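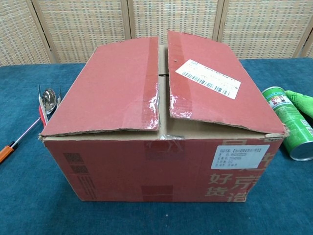 Figure 6.1 Corrugated cardboard shipping box with the top flaps partly open.

Chapter 6
Drying and Water Activity

Drying preserves food by removing the water that microorganisms need for growth. The controlling quantity is water activity, the ratio of the vapor pressure of water in the food to that of pure water at the same temperature. Most bacteria stop growing below 0.90, while some molds continue down to 0.65.

Section 6.1 defines the terms. Section 6.2 covers hot-air drying of sliced apples, using the Ritlow trials, in which Batista dried 433 batches on mesh trays. Section 6.3 treats storage and the uptake of moisture from the air. Problems are at the end of the chapter.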